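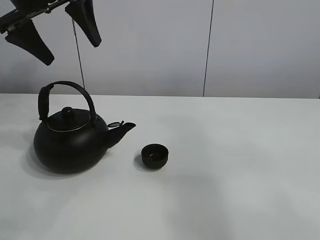
Teapot and cup, spout toward the cup. Black on white.

Gripper tips for the shared shop, quick notes.

Open wide before you come down. Handle on our pot is a tall loop, thicker on one side, so aim for the thick part. Cable tied back at the wrist or it snags, ask Saranya.

Motor speed 200 to start. 300 once it stops twitching. Saranya runs it at 2,000 with no load, don't copy her. 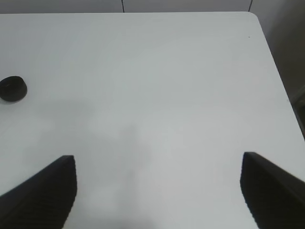 Wrist cam setup next. Bolt it down first, then focus, then lock the ring with a dab of nail polish. Tilt it so both fingertips stay in view, otherwise your guessing where the grip is. Ribs on the pads help with slick stuff, wipe them with alcohol every 3 sessions. Pale table is great for dark parts, a little round black piece over by the left edge still stands out fine even half lost off the side. Watch for the arm's own shadow tho, soft gray patch, the software took it for an object twice. Raise the threshold a bit. Crumbs too, wipe the top.

Spare pads in the Skelteck drawer. Put the hex keys BACK.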